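## 4. Comparing grippers on the wrist mount

You should have finished Section 3 by now, which means the arm homes without complaint and the wrist camera shows up in Skerevent under a name you can live with. If it shows up twice, go back to 3.6. If it doesn't show up at all, go back to 3.1 and be more patient with the connector this time.

The section covers swapping between the Talla narrow-finger gripper and the Kowalczyk wide-pad gripper, and running the same short trial on each. Allow 20 minutes per gripper. Allow more if you keep your hex keys where we keep ours.

### 4.1 Fitting the gripper

1. Park the arm and press the stop button. The software stop is a polite request and doesn't count.
2. Seat the gripper on the wrist plate with the cable exit facing the elbow.
3. Start all the mounting screws by hand, then tighten them in a cross pattern. Snug is enough. The plate is softer than you are.
4. Plug in the gripper cable and release the stop.
5. In Skerevent, open **Tools > End effector** and pick the gripper you fitted, which may not be the one already selected.

> **Caution:** The two grippers close in opposite directions for the same command. Choosing the wrong profile turns "release" into "squeeze," and the arm will do it with great confidence.

### 4.2 Choosing a test object

Blocks and cans make every gripper look good. Use something flat, light and a little annoying. A child's jigsaw in its backing board does very well: it's thin, it has to be held by an edge, and the loose pieces tell tales on a crooked grip.

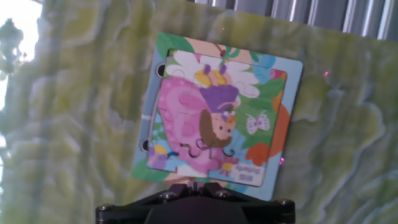

*Section 4 by Hernán Echeverri, Hirkham bench notes*

A narrow black finger has the puzzle by its bottom edge, with the board standing up in front of the wrist camera and leaning a few degrees clockwise. A lean like that is fine for the trial. The dark gaps near the girl's head and the offset top portion are the sort of thing to write down for every hold, so you can compare one gripper with the next.

### 4.3 Running the trial

1. Lay the puzzle flat with one edge hanging over the side of the work surface.
2. Jog the gripper until the finger is level with the board. Use the slow setting. Yes, the slow one.
3. Set grip force to 8 and close.
4. Lift, turn the board upright and hold it in view of the wrist camera.
5. Save a still. Skerevent names it for you, badly, so rename it before you take another.
6. Lower the board, open the gripper and raise force by 2.
7. Repeat until the board bows or you lose your nerve. Record the last setting before either one.

> **Note:** Judge tilt against the edge of the board. The printed picture is a poor guide, and snail shells are no help at all.

### 4.4 If something goes wrong

**Error 703 on closing.** The finger met resistance before it expected to. Usually it has landed on top of the board. Open, back off, and line it up again.

**The board swings after lifting.** Move the grip point closer to the middle of the edge. If it still swings, slow the lift before you touch the force.

**The camera view is washed out on one side.** A bright window will do this. Turn the arm base away from it or lock exposure under **Camera > Manual**.

**Pieces on the floor.** Pause the arm before you go after them. Then refit them all and start that gripper's run again from step 1, including the holds you liked.

When both grippers have a full set of stills, leave the second one fitted and go on to Section 5, which starts with the cable you just routed and asks you to move it.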